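How to Plan a Branded Content Partnership With a Local Publisher

A content partnership is an agreement where a publisher makes and runs material for your brand across its own channels: articles, newsletters, social posts, sometimes an event. It costs more than a banner booking and takes longer to set up. This guide covers the steps in the order we do them for small food and homeware clients.

The running example is Brirketti, a coffee roaster with two shops, which ran a partnership with the city listings site Skolport from September to November.

Before you start

You need three things in place: a budget someone has signed off on, one person on your side who can approve copy, and a product you can get to the publisher's team early. If approval has to go through four people, sort that out first. Publishers work to fixed slots, and a late sign-off usually means you lose the slot and still pay for it.

Step 1: Write a one-page brief

Keep it to one page. State who you want to reach, what you want them to do, and what you can't say. Brirketti's brief asked for newsletter sign-ups from people living within walking distance of either shop. It also listed two claims their supplier didn't want in print. Leave out the brand history. The publisher will ask for it if a writer needs it.
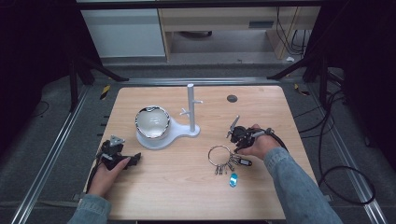 Send the brief to no more than three publishers and give them all the same deadline. Ask each for a sample package with prices broken out by item. If you only get a single total, write back and ask again, or you won't be able to compare anything.

Step 2: Check the audience numbers

Media kits tend to lead with total reach. Ask for these instead:

Newsletter open rate over the last three months
Average time on page for sponsored articles only
Share of readers in your delivery or store area
Results from a past partner in a similar category

Skolport's site traffic looked modest next to the other bids, but its food newsletter had a high share of readers in the right zip codes. That decided it.

Step 3: Agree on the deliverables

Put every item in a table with a date, an owner and a format. Brirketti's list came to 17 items, including four articles, six newsletter placements and one tasting evening. The rest were social posts. Write down how many rounds of edits are included - two is normal - and what a third one costs.

Rights need their own line. If you want to reuse the articles or photos in your own ads later, say so now and get the length of time in writing. Adding it afterward is nearly always more expensive.

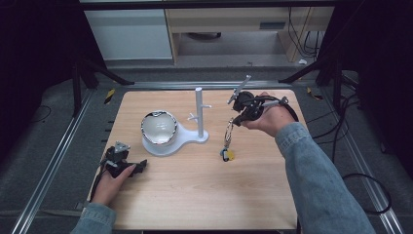
Production

Step 4: Hold one kickoff call

Get the writer, the account manager and your approver on the same call. Go through the table line by line. Fathima Mollah, who managed the Brirketti account, kept hers to 22 minutes by sending the table ahead of time and only discussing the rows that had changed.

Step 5: Approve copy in batches

Set two approval windows a week and stick to them. Correct facts, prices and opening hours. Try to leave the publisher's tone alone. Readers subscribe for that voice, and copy that has been rewritten to sound like a brochure does worse. Check that every paid piece carries a clear sponsorship label before it goes live.

Step 6: Plan the event backward

Start with the event date and work back. Book the room first, then staff, then open the guest list. We close the list 10 days out so the caterer gets a final number. Brirketti used the upstairs room at Gebreyes, a restaurant a block from their second shop, and gave each guest a card with a sign-up code.
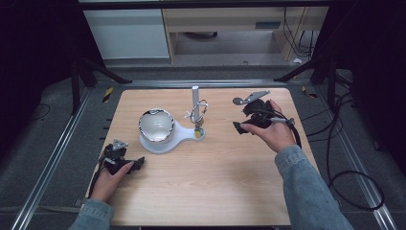 Reporting

Step 7: Set up tracking before launch

Use a separate link or code for each item in the table. One shared code tells you the campaign did something, and no more than that. We log ours in Usel, but a spreadsheet is fine at this size.

Brirketti finished with 1,666 new sign-ups. The codes showed that the newsletter placements brought in most of them and the social posts very few, so the social budget was cut from the next proposal.

Step 8: Ask for the final report in writing

Put the report date in the contract. It should list each deliverable, when it ran, and the figures for it. If something ran late or was dropped, ask for a make-good placement and agree on the date before you pay the last invoice.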